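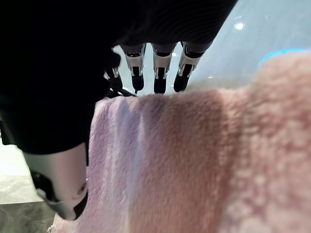 The technician who looks after the hand at Akyol starts her day at the sink. She washes her own hands, dries them well, and only then goes to the station where the robot folds and sorts textiles. "If I have cream on my skin, I put it on the fingertips," she says. "Then the tips slide on the towel for one hour and everybody thinks the software is bad."

I met her on a Thursday, at seven in the morning, before the first shift of the station. Akyol is a small workshop that prepares towels and bathrobes for hotels. The cell is known inside the house as Velton, after the street where the company had its first room. She has been responsible for it for 2 years. Before that she repaired sewing machines, and she says the two jobs are closer than people think.

"In a sewing machine the enemy is lint. Here also the enemy is lint."

A plush towel is a difficult object for a hand with fingers. The fibers are long and soft, and they come off when the rubber tips press and pull. I asked her where they go. She took a cloth and a wooden stick from a drawer and showed me on a spare finger that she keeps for practice. The fibers go first to the rubber, then they travel up to the joint, and in the joint they make a small ring around the pin. From outside it is almost not visible. The finger still moves, but it needs more current to close, and the motor becomes warm.

"I look at the current every morning," she explains. "I close each finger in the air, with nothing in the hand. I write the number in the notebook. When the number goes up three days one after another, I open the joint. I do not wait for the alarm."

The notebook is a paper one, with a line for each finger and a wider line for the thumb. She tried to keep it in a spreadsheet but the computer is on the other side of the room, and she did not want to walk there with the stick and the cloth in her hands. On the page of September I saw the thumb marked with a circle. I asked what happened.

"The thumb has the hardest work. The fingers come from one side and there are four of them, so they share. The thumb is alone on the other side. It presses more, it turns more, and its rubber is finished first." She changes the thumb tip after every 50 hours of folding. For the finger tips she has no fixed rule. She presses them with her nail, and if the mark stays, she changes them.

The tips are glued by the supplier, Zisteneo, but she does not like the glue and she told them so. When a tip was worn, it came off together with a thin piece of the layer under it. Now she receives the tips without glue and fixes them with a sleeve and a small screw. The first version of the sleeve was too thick, and the hand could not pinch one layer of fabric anymore. She filed it down by hand, measured it, and sent the measurement back to them. The new sleeves have a part number, 3263, and she seems a little proud of this number.

After the cleaning comes the calibration. She lays a folded towel on the table and lowers the hand very slowly, in manual mode, until the tips are just over the pile. She stops there and looks from the side. All tips should arrive at the same height. If one is lower, it will push the fabric away before the others touch it, and the fold opens.

"People want to calibrate on the hard table because it is easy to measure. But we do not pick up the table. The towel gives way, and each color is a bit different, I don't know why. Maybe the dye makes the fibers more stiff. I calibrate on the same kind of towel that we will fold that day."

I wanted to know about the small camera at the wrist. She cleans its lens last, with a dry cloth and no liquid. Fluff stays on it and makes soft spots in the picture, and then the program cannot find the edge of the fold. "It is the simplest thing and I forgot it many times," she says. For this reason the cloth now hangs on the start button, and she must take it away before she can press.

The complete routine takes her 43 minutes. The owner asked once if it could be shorter. She answered that yes, it can be shorter on the days when they fold only flat sheets.

There is also a word in her notebook that I did not understand: Dullness. It is the name of a column, and it has marks from one to five. She invented it for the rubber surface. New tips are shiny and they hold badly. After some hours they become dull and they hold very well, and later they become shiny again from the wear. She likes to work between three and four.

"With a new tip I rub a little with fine sandpaper, in a circle, very light. Then it starts at two. My colleague on the late shift rubs too much, we still discuss about it."

At the end of our talk she closed the hand in the air one more time, finger after finger, and listened with her head near to the wrist. Then she wrote the numbers in the notebook, took the cloth from the button and asked me to stand behind the yellow line.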